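Diaries > Robot club > June

Up too late again but want this down before I forget it. Club ran til past nine. Three of us on the arm, the rest arguing over the Nosari rules sheet. Felt peg task is still the one we're worst at. Basket up on the cardboard box, rod across it on the two hooks, gripper pointing straight down.
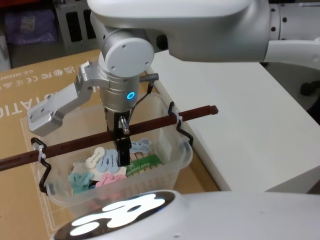
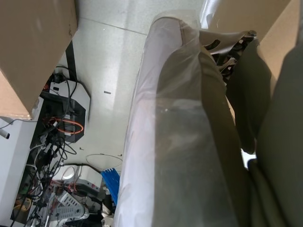 Felt is horrible. Rigid stuff we can do all day, Rokbridge entry last year was all blocks and we came out fine. Felt folds. It slides under the next piece. Grip too deep and you get two, too shallow and you get nothing. Tried closing slower, then coming in lower, then both. Log says 13 clean picks out of 24 for the night, best so far, still not enuogh to qualify.

The Humel people wrote back around eight, must have read our post on the club board. They said to stop tuning the fingers and look at the approach angle, that they'd lost a whole term to finger pads before working out the wrist was coming in tilted, and had we even checked ours against a square? We had not. Went a bit quiet after that.

So tomorrow: square, tape, check the wrist before anyone touches the code. Also the Rweyemamu grant form, 2,000 if we get it, needs a budget page and I said I'd do it, why did I say that. Ask about keys to the back cupboard. Return the good screwdriver.

Want to try picking only the top piece each time and ignoring color completly. The others want to keep the sort in. Will fight it out at the bench. Batteries for the calipers!! Bed.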